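Notebook — block stacking, bench 2
January, entry 9, started 10.40

Carried over from the last entry: the taller stacks from the Purkik set lean after three courses, and the lean isn't always in the same direction. Two explanations on the table. Either the blocks are out of square, or the bench is out of level. Checked the bench first.

Bench: 200 mm level laid along the long side, then across. Bubble centred along. Across, it sits toward the window end by less than a division. Shimmed the near leg with folded card and rechecked. Centred both ways. Card is only a stopgap, the proper feet are on order from Laaksonen.

Blocks: pulled 12 from the bin, wiped them with a damp cloth, let them dry on a tea towel. Old tape residue on two of them, took it off with eucalyptus oil and wiped again. Measured each with the calipers at both ends and in the middle. The thick blocks are consistent end to end. The shallow ones are less so: two had a visible rock when pressed on alternate corners against the glass plate. Marked those R1 and R2 in pencil on the underside and put them in the Rurov tray so they don't go back in with the rest.

Mould marks: most have a small raised nub on one face. If the nub goes down, the block pivots on it. This probably explains why the direction of lean changes from build to build, as we've never controlled which face goes down. From here on, nub up or nub to the side. Haven't filed any off yet and would prefer not to until the whole set has been gone through.

Stacking order: tried thick on shallow and shallow on thick. With a sound shallow block as the base, thick on top is fine for two courses. With R1 as the base the rock is obvious at the first course and there's no point going on. Shallow on thick hides the fault better, but it shows up again as soon as anything goes on top.

Placement: lowering a block straight down is better than sliding it in from the side. Sliding drags the lower one with it, particularly on the smooth plate. Put a sheet of the Mestness paper under the next lot for grip (the 297 mm sheets, one covers the working area lengthwise). The paper helps but it creases at the edge, so tape it down on all four sides.

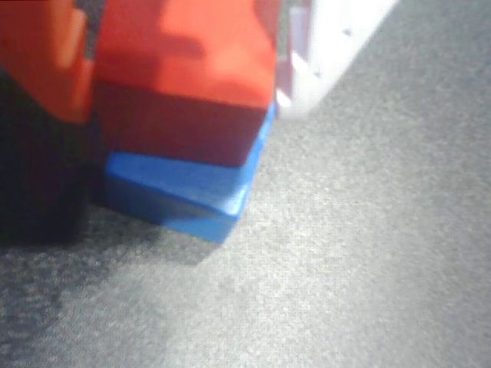
Red on blue. Base block sitting at a slight tilt.

Colour doesn't seem to matter to the fit, though the glossy finish makes it hard to judge an edge by eye under the bench lamp. The highlight along a bevel reads as a gap. Use the feeler gauge and ignore what it looks like. Moved the lamp further back, which was a small improvement.

To do:
Go through the rest of the bin for rockers.
Replace card shim when the feet arrive.
Repeat the two-course build with nubs up, same blocks, same order, on taped paper.
Find the lid for the Rurov tray.

Stopped 12.15. Calipers back in the drawer, glass plate left on the bench under the towel.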